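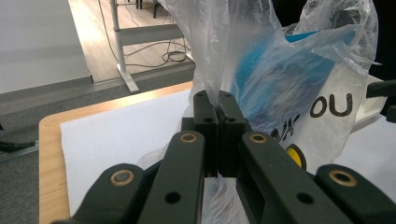 4.2 The bag, once gathered

Figure 3. Translucent bag with blue printing, held at the gathered neck.

Of the 409 households that kept a diary for us in July, all but 20 admitted to owning a bag of bags. Respondents from Gollano folded theirs; those from Cotisa stuffed them behind a door and hoped. Šindelář calls the second method "storage by denial", and we adopt her term with some reluctance.

Gathering the neck, as in Figure 3, leaves the film above it free to billow and crease. Diarists judged such a bag "closed". Few went on to tie it, and two wrote at length about why they shouldn't have to.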